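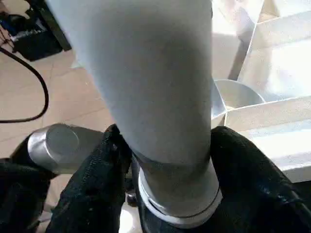

Between the fingers: a close look at the gripper end of the Flolent project.

The adviser of the Bunditz robotics club has a habit of answering a question while clearing a chair for you, pouring you coffee and telling a student across the room to save the file before touching anything else. I had come to ask about Flolent, the class project that has taken over the spring, and it was a good ten minutes before I got a question in (I didn't mind one bit).

"We have 18 students this term and they all wanted to do something with two arms," the adviser told me. "I said fine, but it has to be a job you'd have at home. Somebody's grandmother had been fighting with the legs of a plastic chair that week, so there was our job!"

The rule is that both arms have to share the work. One grips the body of the thing while the other looks after a leg, and a student has to be able to say out loud which arm is doing what. "They hate that part in the beginning," the adviser said, laughing. "By April you can't get them to stop."

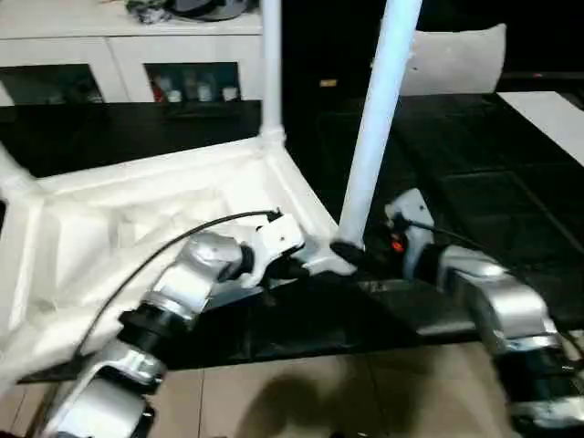 Learning to let go

I asked what gives the class the most trouble, expecting to hear about code. The adviser shook her head and said it was timing.

"Closing the fingers, they get that the first evening. But when do you open them? If the left arm opens a second too early, the whole thing rolls over, and you have one very sad team. So we sit and talk it through, and we eat a lot of pretzels, and then we try again."

Every try goes into a log the students named Vulero, for reasons they've promised never to share with grown-ups. There were 977 entries in it on the afternoon I visited, many with comments I was asked not to print.
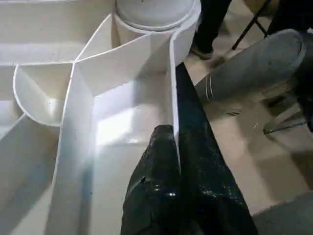 Friday at the Juška Hall

The spring showing is on a Friday, up at the Juška Hall, and each team gets 30 minutes with families watching. I wondered if that made anyone nervous.

"Oh, me, terribly," she said. "The kids are all right. They've had 16 weeks of me looking over their shoulders, so a few parents won't scare them. What I'd like is for each of them to explain one thing that went wrong and what they changed. I care about that a great deal more than a finished chair."

She gets a little wistful when she talks about the older students, who will be off to other schools by the fall. 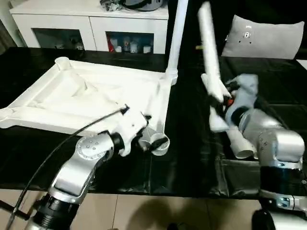 "One of them asked if she could come back and help on her breaks," she told me, getting up to find the coffee again. "I said I'd have a key cut. Then she wanted to know if she could bring her cousin, and her cousin's friend, and I suppose that's next year's class started already."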